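Workshop notebook, October, started a little after 9 in the morning

OK, back on the black shirts. I said last time I'd write down how the folding table is going before I forget everything again, so this is me doing that with coffee and not much sleep.

The Camenzind order is still the one eating the shelf. They want everything folded to the same width so it stacks in their flat boxes, and the folding card they sent over is a good one, stiff, with the corners still sharp. I tried it on the Arnetti jersey first and it went fine (that stuff practically folds itself, it's heavy and it stays put). Then I tried it on the thin Dever knit and oh boy. The Dever creeps. You lay it flat, smooth it, turn around for the tape, and the hem has curled back up on itself like it's trying to leave.

Things I tried this morning, in the order I tried them:

Smoothing from the middle out with both palms. Looks great for a few seconds, then the side seams roll in again. Also my hands are dry and they catch on the knit, so wear the cotton gloves if you're doing this after handling cardboard all day.

Smoothing from the collar down. Better! The collar is the only part with any weight to it, so it anchors the rest. But you end up pushing all the slack down to the hem and then you've got a little wave at the bottom that you have to fold over and pretend you didn't see.

Picking it up by both ends and pulling it straight before it goes down. This is the one I like. You don't pull hard, just enough to get the twist out of it, and then you lower it and let it land. The wrinkles that are left are soft ones and they mostly vanish under the first fold. I did 3 in a row this way and all of them matched the card without fiddling, and I was so pleased I went and told people who did not care.

Note on black in general: it hides creases from you and then shows them to the customer. Under the overhead lights I can't see a bad fold line at all, but walk it over to the window and there it is, plus every bit of lint we own. So please check the black ones at the window. I put the lint roller on the hook by the light switch, and I'd love it if it stayed on the hook.

The table. I still think the bare wood is better than the felt cover. The felt grabs the fabric, which sounds like what you'd want, but you can't slide a folded piece off it without dragging the bottom layer out of square. On the wood they slide right off. I wiped it down with a barely damp rag and let it dry while I did labels. If anybody waxes it again please use a lot less, the last coat left a smudge on two of the pale gray ones and I had to wash them at home.

Labels: the Inbridge sheet says 1,628 pieces for the whole run, and the boxes hold 200 each, so the last box is going to be a short one. I'd like to put the odd sizes in that one and mark it on the side in fat marker. Haven't heard back on whether they mind. I'll ask again after lunch.

Sleeves are the next headache. On the short ones I fold straight in and they lie flat. On the long ones, if you fold straight in and then down, you get a thick lump right at the shoulder and the stack leans. Angling the sleeve a bit so the cuff ends up near the hem spreads the bulk out. I made a stack both ways and left them side by side on the shelf by the door, so go poke them and tell me what you think. The leaning one is on the left. It may have fallen over by the time you read this.

Still to do: cut 2 more folding cards out of the leftover board (same size as the Camenzind one, trace it, don't measure it, we know what happens when I measure), find where the tissue sheets went, and try the pick up and pull thing on the ribbed tops. I have a feeling the rib is going to stretch and then spring back narrower than the card, in which case I'd let them rest flat for a bit before folding. Will write it down either way. 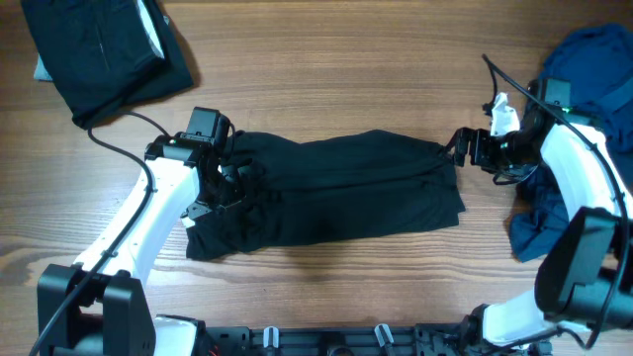
Oh, and the tape gun is jamming again. I cleaned the roller and it helped for maybe one box. There's a spare in the drawer under the label printer, the orange one, use that.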